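Gunvor Kvam keeps her shape sorter on the kitchen shelf in Woltska, between the salt and the radio. It was bought for a grandson, who is now seven, and still the adults pick it up after dinner. 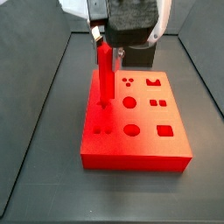 *A red peg at the star-shaped hole, middle row.*

With one color for everything, she says, you must look only at the edges – the star is the hardest. Her neighbor Danylo Bilyk tried it in August and was late for his bus.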